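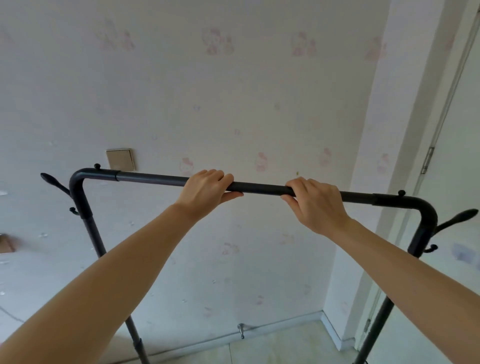

Both hands on the top rail of a freestanding clothes rack, left of the door frame.

The Rukov is a garment-handling robot for use in homes and small laundries. It consists of a single arm on a wheeled base and works with a freestanding clothes rack, which the manual treats as part of the cell. It was designed by Ravinder Fehr and Ginette Zacharias at Drilerer, a small firm in Brestton, and first sold in August as a kit.

Setup

The rack is put in place by hand before the robot is switched on. One person takes the top rail with both hands and moves the rack until its feet sit on two floor marks supplied with the kit. The rail should run parallel to the wall, with 400 mm of clear floor behind it. Patterned wallpaper and wall plates do not have to be covered, but the manual asks that the light stay the same through setup — curtains left open at the start are left open to the end.

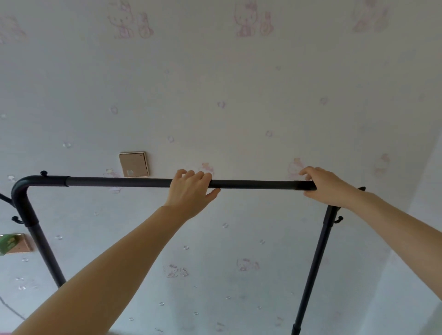 With the rack on its marks, the sleeves and collars are checked for play. The rail is pushed and pulled along its length, then pressed down near each bend. Any joint that shifts is seated again and the check is repeated. Side hooks may stay on the rack, though nothing should hang from them while the arm learns the position of the rail. This step, called rail finding, takes 270 seconds. The arm touches the rail at 19 points and stores the result until the base is next moved.

Routine care

The rail is wiped with a dry cloth once a week. Oil and furniture polish are not used on it, as hangers then slide under the gripper. The finger pads are replaced in pairs. Cables near the rack are kept off the floor marks, and adapters stay plugged in where the base cannot reach them.

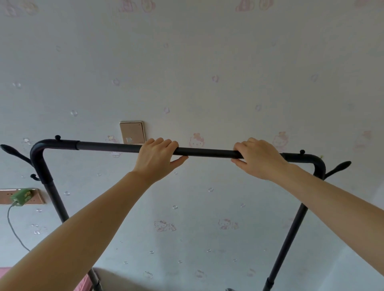
After any bump to the rack, the joint check is done again by hand before rail finding is restarted. A rail that leans to one side is the most common fault reported to Drilerer. It usually comes from a sleeve that was not pushed fully home — less often from an uneven floor.

Repairs

Bent tubes are replaced, never straightened. Kendra Ouellet's service notes, issued with version 2 of the kit, add a spare set of collars and a shorter procedure for changing one upright without taking down the whole rack. The arm itself has to go back to Drilerer for work on the wrist joint.

See also

Vachon (hanger gripper)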